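Why I Will Always Stir My Polenta by Hand

There are two kinds of people at the Sunday suppers we hold in Nenbridge: the ones who put cornmeal in the oven and come back later, and me, standing at the stove with a long spoon and a pink face. I love it! I love the first five minutes when the pot looks like soup and you're sure you got the measurements wrong, and I love the moment when the spoon starts to drag and the bubbles go from a tick to a slow, fat plop.

My friend Mereana Ashby bakes hers, and bakes it well, and she has sent me the recipe twice (I think the second time was a hint). Cornmeal, water, salt, butter, foil on top, done. It comes out perfectly fine. But a baked polenta never gets that crust on the bottom of the pot, the thin golden sheet that peels away with a fork and gets fought over before anybody sits down. For me that crust is half the reason to make the stuff in the first place.

And the stirring is when the cooking happens! You taste it at ten minutes and it's gritty. You taste it at twenty and it's getting there but still a bit raw at the back of the tongue. By forty it's sweet, like corn on the cob in August, and you've added water three or four times because the pot told you to. An oven can't tell you anything through a closed door.

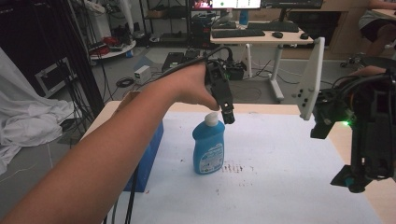 Coarse meal is the other hill I'll stand on. The instant kind cooks in no time and tastes of the time it took. I buy a stone-ground yellow one from the Treloar mill, with dark flecks all through it, and it drinks up far more water than the bag says it will, so I keep extra hot water going in a kettle beside the pot. Dinner with polenta is also a messy business, and it ought to be. If you put down a white cover, it should end up like the one on the table in the photo, with reddish-brown spots on it, and you should be too full to care. Tomato sauce goes on in a big ladle, straight down the middle, and some of it will get away from you.

Hernán Zapata, who cooks a beautiful pot himself, pours his right onto a board and lets everyone eat in from the edges. I was suspicious of this for years. Then I tried it one October with sausages and a heap of braised greens, and now I can't think of a better way to feed a crowd, kids especially (they dig tunnels!).

Now, the complaints. Yes, your arm gets tired. Switch arms, or hand the spoon to whoever wandered in asking what's for dinner. Yes, it spits, so wear long sleeves and use a deeper pot than you think you need. Yes, the pot is a pain to wash, but fill it with cold water, leave it overnight, and whatever crust you didn't eat will lift off in the morning.

Then there are the leftovers. Spread what's left in an oiled pan, chill it, cut it into thick slabs and fry them in butter until the edges go crackly. I have them for breakfast with an egg on top and plenty of black pepper, and I make too much every single time so that I can.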